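Is repasting an old office desktop worth it?
Hardware > Used and Refurbished

hbisht_drevley
Picked up a used Dell tower from a reseller called Westelell. It idles fine but the fan ramps up like a hair dryer whenever I open more than a few tabs. Their support page says a "full thermal refresh" takes 90 minutes and costs almost as much as I paid for the machine. They claim it drops temps a lot. No numbers, no before and after. Is there anything to this or is it an oil change scam?
- Harsh Bisht

toastrack
Mostly scam. The paste is a few dollars a tube and the labor is four screws and some rubbing alcohol. Blow the dust out first and see where you are.

lovely_lagman
I'd push back on "mostly scam." Old paste dries out. I redid mine last December and the fan calmed down a lot.

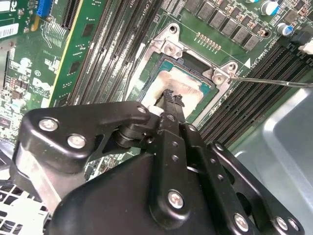
I did also clean the fan and the vents that same evening, so take it for what it's worth.

toastrack
So you changed three things at once and gave the credit to the paste. Every repaste success story I read goes like this. Case comes open for the first time in years, out goes a fistful of lint, and then it's a paste miracle.

lovely_lagman
Fair, but you haven't tested it the other way either. "Mostly scam" is a guess too.

quietfan603
What does the CPU sit at under load, OP? Fan noise tells you very little. Dells can ramp up over a bad fan sensor or an old BIOS.

hbisht_drevley
Low 80s with a stress test running, 50s with the browser.

quietfan603
Then I don't buy that paste is your problem. 50s is fine. Check the fan cable and update the BIOS before you spend anything.

lovely_lagman
Low 80s isn't great for an office chip though. If the cooler is coming off anyway, clean it and put new paste on. Just twist it a little before you lift, old paste can hold on hard.

toastrack
Agree with that last part. Still wouldn't pay Westelell for it.

hbisht_drevley
BIOS was four versions behind. Updated it and the fan is quieter, maybe. Could be wishful thinking. Going to do the dust next and leave the paste alone for now.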